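Progress report on the furniture grant, for our friends at the Tyagi fund

May has been a good month at Forkden, and I am happy to say that the parlor is coming along nicely. When you first agreed to help us, I wrote that I wanted it to be a room people would sit down in and stay a while, and I think we are finally getting there (it took longer than I hoped, as these things do).

Where the parlor stands

The dark wooden table and the chaise longue are in place, one behind the other, and I like them together very much. The table has a thin gold band along the front and a small wreath emblem in the middle, and the pale pink of the chaise keeps all that dark wood from feeling heavy. We tried a few other arrangements on paper first and kept coming back to this one. 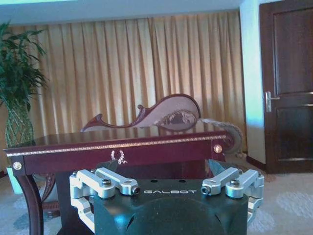
Spending so far

Of the $1,608 you gave us, $300 went to upholstery work and $260 to polish, brushes and other supplies from Flamesum. Another $70 paid for felt pads and delivery. The rest is still in the account, set aside for the curtains and for a lamp we have had our eye on at Protau. I would like to wait for their summer prices before we buy, if that is all right with you.

I also spent a good many mornings on the question of how to look after everything once visitors start coming in. Cups are the big worry, and so are rings and keys and anything else people put down without thinking! 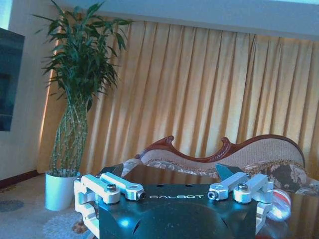

Our care sheet for the parlor is nearly finished, and I will send you a copy as soon as it has been typed up. It asks for a soft dry cloth, a coaster under every cup, and no spray polish of any kind. A tabletop this dark and glossy will show up every fingerprint, so I have put the table first on the sheet and given it the most space. The fabric has its own short section, mostly about sun and shoes.

What comes next

Curtains first, then the lamp, then a second look at the rug, which I am still not sure about. I would love for you to come by one afternoon and try the chaise for yourselves. My next report will have the final receipts with it, along with the measurements for the windows.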